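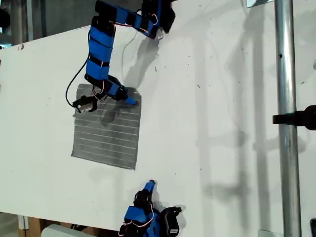 Textile Handling Notebook, Bench 2
Entry for Tuesday, January
Kept by: Karabo Joubert
Subject: Gray striped cloth, laying flat and hanging

Purpose

To record how the gray cloth behaves on the white table before the folding work for Ginting begins, and to settle the laying-out procedure so that everyone on the bench follows the same one. The previous entry covered the Harnix samples, which are now closed and back in the drawer.

Material

One gray cloth, roughly square when laid out, with thin light stripes running across it. The edges are slightly frayed and not quite even. This was already noted on the intake card and is not to be treated as wear from the present work. Do not trim the edges. Loose threads longer than a fingernail may be cut with the small scissors, and the cut should be written on the card.

Stock remaining in the Clindeck box is 51 pieces. The order form gives a minimum of 600 per lot, and the next price step is at 1,000. I see no case for the larger lot until the folding method is agreed.

Laying flat

1. Wipe the tabletop and let it dry fully.
2. Set the cloth down by its far edge and let the near edge follow.
3. Smooth from the middle outward with the flat of the hand, along the stripes first and then across them.
4. Check the stripes by eye. If they bow, lift the cloth and lay it again. Pulling at one corner moves the bow to the opposite side.
5. A small skew to the table edge is acceptable. A crease is not.

The stripes are a better guide than the edges. An edge that looks crooked may only be frayed, whereas a stripe that curves means the fabric has been stretched or has caught on the table. Colleagues used to the plain Harnix cloths should take particular note of this.

Hanging

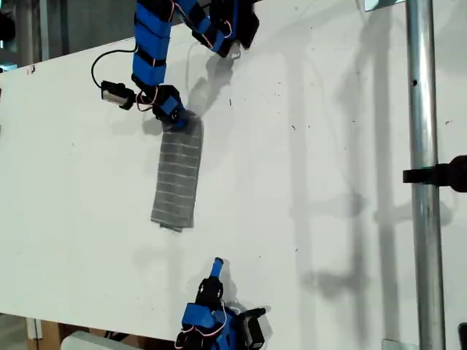
Page last changed: Tuesday, 4:40 p.m., K. Joubert

Held by its top edge, the cloth hangs as a long, narrow strip and loses its square shape altogether. The lower end is the part to watch. It sits slightly folded and uneven, with a darker crease where the fabric doubles over. A cloth set down in this condition should be opened out by hand and returned to step 2 before it is used again.

The light lines in the fabric remain clear when it hangs and can be used to judge whether the cloth is twisted. Please sketch the position of any crease in the margin of the record sheet. Written remarks such as "some creasing" were of little use when we went back over the Harnix sheets.

Storage

Cloths in use are to be kept flat in the shallow tray, stripes running the long way, with a sheet of tissue between them. They are not to be rolled. Cloths that have been washed go in the second tray and carry a pencil mark on the card, not on the fabric.

Open points

The Skunitton guide asks for pressing before each session. I have not adopted this. Pressing with the iron we have leaves a shine on gray fabric, and the steamer is still out for repair. To be raised again when it returns.

The wording on the intake card ("towel") and on the order form ("cloth") should be made the same. I propose "cloth" for both.

Lighting over the table: shadow falls on the fabric and makes the stripes harder to read there. Try the side lamp next session and note its position on the sheet.

Record sheets for this entry are in the green folder, behind the Harnix divider.

K.J.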